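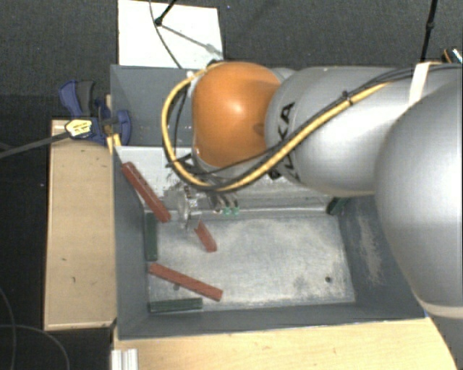
The open day at Kornen ran from ten until the sausages gave out, and I got there at ten past, in time to be handed a visitor badge with the number 148 on it and a pair of foam earplugs. I never needed the earplugs. Kornen packs wooden toys and building sets for other companies, and the loudest thing in the hall was a child who had been told she couldn't keep the samples.

Kornen shares its site with Zelteck, who make shelving, and the signs were clearly written by Zelteck. I toured a lot of shelving before I found the right door. It was good shelving. I have no further notes on it.

Our group was supposed to be 7 people and grew as we went, picking up strays at each stop. The tour starts with the paint racks, where bars and blocks hang up to dry in colors that have names on the order sheet and entirely different names on the floor. The dark green is officially Forest. Everyone who works there calls it "pickle," and after an hour so did I.

Next come the sorting bins, and these were my favorite part, which says something about either the bins or me. A finished toy arrives in its box looking as if it had never touched anything in its life. Before that it has spent time in a gray bin that looks like the bed of an old pickup. The one I stood over longest had a metal floor scuffed white all over, with cloudy smears and scratches, and a long pale patch rubbed down one of the dark inside walls. Lying in the middle of all that were red bars and dark green ones, three of each, not all the same length. I asked if the bins ever get replaced. I was told that they do, in the tone people use for dentist appointments.

The bars belong to a set called Skumia, which has 200 pieces and a booklet. The booklet shows a bridge, a crane and something the guide described as a farm. At the end of the tour there is a table where you can try to build the farm yourself. I gave it a fair go and produced what a boy at the next seat identified as a bus. He was generous about it.

The packing tables are where you see why a box costs what it does. Each layer goes in by a paper chart, long bars on the outside, short ones filling the gaps, and a cardboard sheet between layers so that the red doesn't rub off on its neighbors. We were invited to pack a box against the clock. Mine would not close. It had the right number of pieces in it, I maintain, and the lid was at fault. The box was taken away from me and repacked while the guide talked warmly about how everybody's first one is like that. The man next to me closed his on the first try and was given a pen.

Lunch was in the loading bay. Sausages, potato salad, and a coffee machine by Jeon with a counter on the front that read 927 when I got my cup. I can't tell you if that was cups or days since it was cleaned. The coffee allowed for both readings.

The factory shop sells seconds from a big crate by the exit, priced by weight, with a scale that you work yourself. Most of the faults take some hunting for: a drip at one end, a corner knocked flat. I came home with a bag of mixed bars, heavy on the pickle, and a shelf bracket.

If you go next year, park on the Zelteck side, follow the smell of paint, and eat before noon. The next open day is planned for June. Children get in free and are better at the farm.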